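Visit to the Paju open day, 7th February

The Paju building is on the far side of the ring road, past the tyre depot, and the bus stops almost opposite the gate. I had been meaning to go since September, when they first let the public in and I missed it. The open day ran from ten until four. Entry was free, but you had to put your name down in a book at the front desk and take a paper badge.

Paju is shared by several small firms. The ground floor belongs to Zumance, who pack snack parcels for offices and student halls. Grakum, who make the cartons and paper fillers, have the floor above. There is a third tenant, Cluvari, but their door was shut and the sign on it gave only a telephone number.

Everett Hutchins met us at the foot of the stairs and took the groups round. He has run the packing side at Zumance from the start and knew the answer to most things he was asked. Our group was mainly local people, with a couple who were thinking of taking a unit themselves and wanted to know about the rent. He told them to ask the office.

We began upstairs. Grakum buy their board in flat sheets and cut it to 2 basic sizes, a shallow one for letters and papers and a deeper one for food. The cutter can do 2400 blanks on a full day, though Everett said 2000 was more usual. It was switched off for the visit, so we looked at the blades through the guard and then at the stacks by the wall. A woman in the group asked whether the glue was safe near food and was told that the food cartons are folded and taped, with no glue on the inside. There was a strong smell of cardboard, which I rather like.

Downstairs is warmer and a good deal tidier. Shelving runs down one side with the stock in date order, oldest at the front. Most of the talk here was about how to fill a carton properly. Heavy packets go in first and flat against the base, bags of crisps stand on their edges along the sides, and anything with chocolate is kept to the middle, away from the walls of the box. Crackers are the worst for breakages. Zumance used to put them on top and had a lot of complaints, so they now go in upright between two soft bags.

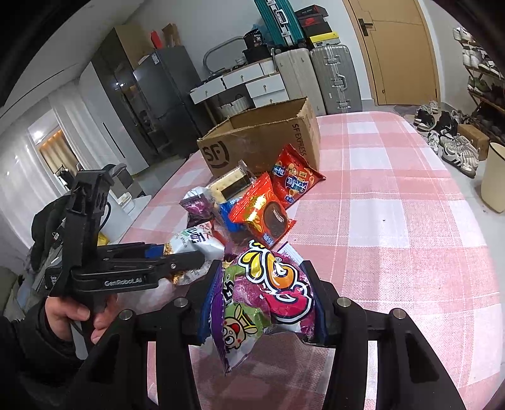
Tasting was the part most people had come for, and it was generous. Everett talked about how the range is chosen. Much of it comes from China, and the labels are left as they are, with a printed sheet giving the ingredients in English. The sheet was clear enough but the type was very small, and I had to borrow someone's glasses. I had a chocolate pie, a soft one with a marshmallow layer, and a handful of crisps that were sweeter than I expected. Tea and coffee were on a trolley in the corridor. The coffee ran out early.

I asked what happens to the cartons that deliveries arrive in. Sound ones are opened out and used again for moving stock between floors, and the rest are flattened and collected. Everett would like to send more of them out again to customers, but old labels cause trouble with the carriers.

There was a small shop by the exit with mixed parcels at a reduced price. I bought one to post to my sister and carried it home on the bus, where it took up a seat of its own.

Some practical notes for anyone going to the next one. Groups are kept small and there were almost 100 names in the book by the time I left, so go in the morning if you want to see both floors. The stairs are steep and the goods lift is not for visitors. Parking is on the street only. The toilets are on the ground floor, second door after the desk.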